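Flinthorpe Junior Football League – Frequently Asked Questions
For parents, players and club secretaries. Last updated 10 November 2022.
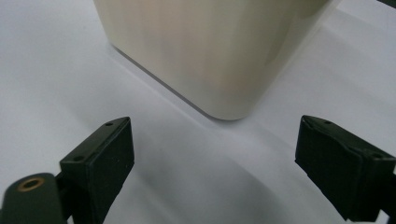 A cream-colored container on a white tabletop.

Registration

Who can register to play in the league?
Any player aged seven to 17 on the opening day of the season may register through a member club. The league does not accept registrations directly from families. A total of 1,801 players are registered for the current season, of whom 442 are new to the league.

When does registration close?
The main window closes at the end of October. Late registrations are accepted only where a player has moved into the district or where a team has fallen below the minimum squad size. Late forms must be signed by the club secretary.

Can my child play for two clubs?
No. A player may be registered with one member club at a time. School matches are not affected by this rule.

How does a player transfer between clubs?
The new club submits a transfer form and the current club has seven days to respond. A transfer may be refused only if fees or equipment are outstanding. Players who have appeared in a cup match may transfer, but they are cup-tied for the rest of the season.

Fixtures and Results

Where are fixtures published?
Fixtures are posted on the league website and sent to club secretaries two weeks in advance. Kickoff times may change up to 48 hours before a match. Please check with your team manager before traveling.

Who decides whether a field is playable?
The home club makes the first inspection. If there is any doubt, the appointed referee decides, and that decision is final. Matches at Nakeck Park are also subject to closure by the grounds office, in which case neither the club nor the referee may overrule the closure.

What happens if a match is abandoned?
A league match abandoned after three-quarters of the playing time will normally stand. Cup matches are replayed in full at the same venue.

The Nasumari Cup

How many teams enter?
There are 56 teams in this season's competition, across all age groups. Entry is automatic for every team in the top two divisions – all others must apply.

Is extra time played?
Extra time is played in the semifinals and finals only. In earlier rounds, a drawn match goes straight to penalty kicks. Under-10 matches are never decided by penalty kicks; a replay is arranged instead.

Where is the final held?
Finals are played at the Xu Ground. Parking is limited, and spectators are asked to use the lower entrance.

Conduct and Discipline

Where should spectators stand?
Behind the rope or painted line on the side opposite the team benches. Standing behind the goals is not permitted at any age group.

How are red cards dealt with?
The referee's report is sent to the league office within two days. The standard suspension is one match, or three matches for violent conduct. A club may appeal in writing within five days of receiving notice.

How do I raise a concern about a player's welfare?
Contact your club's welfare officer first. If the concern involves that officer, write to the league office directly. All reports are treated as confidential. If a child is in immediate danger, call the emergency services.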